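Kallance Handheld Gripper Recordings: Data Card and Equipment Planning Notes

Version 4
Last revised: 2023-10-10
Maintained by: Data Operations, Kallance
Contact for equipment questions: Theresia Mösli
Contact for data questions: Sze-wing Liu

Summary

This release contains 1,074 recordings of tabletop handling tasks performed with handheld two-finger gripper tools. Each recording consists of a color video stream from the camera on the tool, a finger-opening signal, and a plain text label naming the task. The recordings were made at two sites, Clevton and Dristen, by trained operators employed by Kallance.

The card also records what the collection required in equipment. Partner departments have asked for this information when preparing their own budget requests, and it is provided for that purpose. Prices are not listed. Suppliers quote differently by region and order size, and figures from an earlier purchase have misled at least one department in the past. Current quotations should be obtained directly.

Contents of the release

recordings/ One folder per recording, containing video and signal files
labels.csv Task label, site code and operator code for each recording
splits/ Lists of recordings assigned to training and evaluation
equipment/ Blank purchase worksheet and maintenance log template
CHANGES.txt Differences from earlier versions

The evaluation list holds 503 recordings. It is larger than is customary because the Chow project, which funded the second site, required separate results for each task family. Departments that do not need this breakdown may move recordings into training, provided that any published results state the change.

Task families

Tasks are grouped as gift and retail packaging, kitchen items, office items, and textiles. Packaging was added in this version. It covers boxes, bags and wrapped items, with and without ribbon, and was requested by the planning group in order to test whether the existing foam finger pads could be retained for soft trimmings or whether a second pad type would have to be purchased.
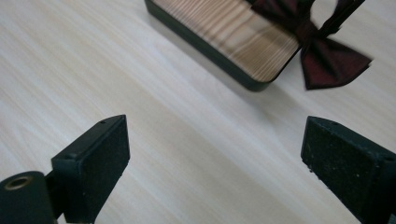

The question of pads has a direct effect on the budget. Foam is inexpensive and quick to replace, but it gathers dust and should be treated as a consumable. Departments should enter pads on the recurring line of the worksheet and should not fold them into the purchase price of the tool. So-ying Yau reviewed the packaging recordings in April and recommended that foam be kept for the present. A silicone alternative remains under review, and no order should be placed for it on the basis of this card.

Equipment used

The collection used 12 handheld tools. Nine were in regular service and three were held as spares. The following items were purchased for each tool:

Gripper body with finger set
Camera and lens
Mounting hardware, including threaded inserts
Storage card and one replacement
Charging cable and battery pack
Carrying case

Each site also purchased a work table, two diffuse lamps, a workstation for checking recordings, and a network storage unit. Task objects were bought locally under a separate allowance.

Planning guidance

Spares. One spare tool for every three in service proved sufficient at both sites. A lower ratio was tried in the first weeks at Dristen and led to idle operator time whenever two tools were out for repair together. Spare finger sets should be ordered with the original purchase, as later orders of small quantities were subject to a minimum charge.

Storage. Video accounts for nearly all of the storage cost. The budget should provide for one working copy and one backup copy, held in different buildings. Requests that listed only the working copy were returned for correction.

Task objects. The allowance for objects is frequently set too low. Boxes, ribbon and fabric items wear with repeated handling and must be replaced during a collection of any length. Receipts should be kept by task family so that the following year's allowance can be set from actual spending.

Tables and lighting. Existing furniture may be used if the surface is level and stable. Polished tops reflect overhead light, and a department with such tables should either budget for diffuse lamps or plan to test the lighting before recording begins.

Staff time. Equipment requests must be accompanied by an estimate of staff hours for setup, calibration and cleaning. Sze-wing Siu holds the calibration schedule and can supply the form.

Approval steps

1. Complete the worksheet in the equipment folder.
2. Attach at least two current quotations for any item above the departmental purchase limit.
3. Send both to Theresia Mösli for technical review.
4. After technical review, forward the request to Yuk-lan Tsang for budget approval.

Requests to borrow tools already held at Clevton follow the same steps, except that quotations are not required. Loans are made for one collection period at a time. The borrowing department is responsible for replacement pads and for the return of all mounting hardware.

Known limitations

The recordings show right-handed operation only. Lighting at the two sites was not matched. Fast hand movements produce motion blur in some frames, and these frames have been left in place. Objects may be only partly in view when the tool is close to them. Task labels were written by the operator and checked by a second person, but labels for the textiles family are less consistent than the others and are due for revision.

Terms of use

The data may be used within Kallance and by named partners for research and internal evaluation. Redistribution requires written consent from Data Operations. Reports that rely on the equipment guidance should cite the version number of this card, as quantities and recommended items change between versions.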